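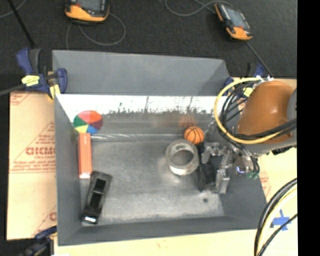

玩具收纳求助，家里俩娃，东西越攒越杂
楼主：半盒积木

上个月把书房腾出来给孩子当玩具间，买了几个大箱子，想着什么都往里一扔就行，结果越收越乱。我现在最纠结的是，到底该按种类分，还是干脆一个大箱子混着放？就说灰色这个敞口箱吧，黑色小汽车、橙色小篮球、一块长条的橙色积木，连一卷银色胶带都在里头，还有那个分成好几种颜色的圆盘，红橙蓝黄绿都有，老二最爱拿它当方向盘。箱子四边是斜的，底下挺宽，东西摊开了倒是一眼能看全，就是不成个样子。后面那块白板上一道道黑印子，不知道是漆还是蹭的，有没有人知道怎么擦？

阅读时间：5分钟

2楼 Kaddale
混着放派来报到！我家分过类，什么车一盒球一盒，贴了标签，坚持了6天就完了。孩子根本不看标签的，你让他收，他就是哗啦一倒。敞口大箱最省心，真的。

3楼 南瓜不甜
不同意楼上。全混一起，小零件永远沉在最下面，找个小车得把整箱翻出来，翻完一地，最后还不是大人收。我家老大5岁，现在自己会分车和积木，分得比他爸还清楚。

4楼 Kaddale
回3楼：那是你家老大脾气好哈哈。我家那个你试试，保证你也买大箱子。

5楼 晾衣绳
先别管分不分类，那卷胶带赶紧拿出来吧！我家小的有一回把整卷胶带缠在椅子腿上，我拿剪刀剪了一晚上，胶印到现在还黏灰。胶带、剪刀这些一律放高处，跟玩具不要住一起。

6楼 楼主 半盒积木
回5楼：有道理，今天就拿走。其实是我修绘本的时候顺手丢进去的，后来就忘了……

7楼 Dostex老用户
白板上的黑印看是什么。蹭上去的橡胶印，用白橡皮或者湿的魔术海绵轻轻擦就行。要是干掉的漆，先拿塑料刮片试一个角，千万别上钢丝球，表面那么亮，一擦就花，花了比黑点难看多了。酒精也可以试，少蘸一点，开着窗。

8楼 南瓜不甜
酒精我不太赞成，我擦过一块类似的板，擦完那一片发乌，跟旁边颜色不一样了。温水加点洗洁精，先敷一会儿再擦，慢是慢点。

9楼 Dostex老用户
回8楼：所以我说少蘸一点嘛，材质不一样结果也不一样，先在不显眼的地方试。

10楼 小满妈
我走中间路线，给楼主参考：大箱子留着，里面放两个浅的小筐，球和车这种大件直接扔箱底，积木、拼片进小筐。要玩积木就把筐端走，玩完端回来。另外每个月拿一批出来收到柜顶，过阵子再换下来，孩子跟见了新玩具一样，老的也不吵着买了。我是去年9月开始这么弄的，一直到现在没乱过（好吧，过年那几天除外）。

11楼 晾衣绳
换着玩这招好用+1。不过球别压在最底下，我家的软球压了一个冬天，拿出来是扁的。

12楼 Kaddale
小筐放大箱里我倒是能接受，不用贴标签就行！楼主那个彩色圆盘是拼图还是转盘呀？看着挺好玩，求个名字。

13楼 楼主 半盒积木
名字我也说不上来，是孩子姑姑给的，没包装。小筐已经下单了，两个浅的，先按小满妈的办法试。白板我打算先用橡皮，不行再上洗洁精，酒精放最后，两边都别打架哈。

14楼 南瓜不甜
没打架没打架，擦完记得回来说一声哪个管用，我家那块还乌着呢。

联系管理员 | 版权所有 © 半亩小屋论坛 | 返回顶部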